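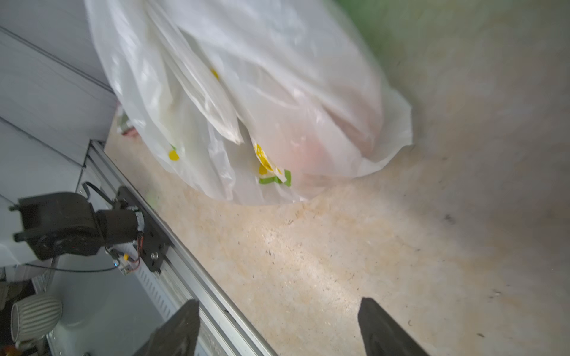 Unpacking Fruit and Keeping the Carrier Bags

Plastic carrier bags take up more drawer space than they should, and most of them are thrown out after one trip. The routine below covers emptying, checking and storing them, with notes on where the fruit goes.

1. Empty the bag completely
Lift heavy fruit out by hand. Tipping the bag drags the crown of a pineapple through the film and tears it along the side seam. Check the bottom corners for receipts and loose stickers.

2. Move fruit to a ventilated container
A closed bag holds moisture against the skin. Use a rigid basket with open sides. Pineapples go in on their sides, crowns at the same end, with the leaves allowed to overhang the rim. Forcing the leaves inside bends them and bruises the neighboring fruit. Leave the tag on until the fruit is cut.
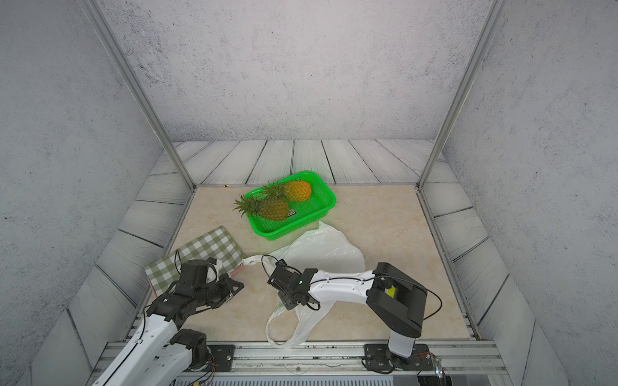

Two pineapples in a mesh-sided basket, with the carrier bag on the table below it.

3. Check the bag
Hold it up to a window. Pinholes are acceptable for a trash can liner but not for wet produce. Stretched handles fail first – pull each loop once, firmly, and discard the bag if the film turns white and thin. Sticky residue comes off with a damp cloth. Hang the bag open to dry for 10 minutes before folding.

4. Flatten and fold
Lay the bag on a clear section of table with the handles toward you. Pull the side gussets out to full width, then press from the closed end to the handles to push the air out.

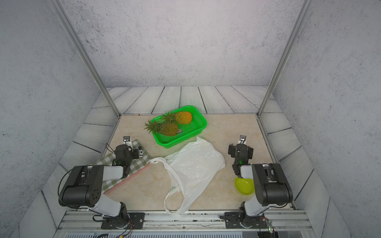
Fold lengthwise in half, then in half again, to make a strip the width of one handle. Fold the strip up from the closed end in short turns and tuck the handles into the last fold. Do not knot it. Knots crease the film and take longer to undo than the bag took to fold.

5. Storage
Stand the folded bags on edge in a shallow bowl or a small box. Keep them away from the stove and out of reach of small children. When the box is full, take the surplus to a store that collects film plastic.

Last updated Friday, July 19, 2019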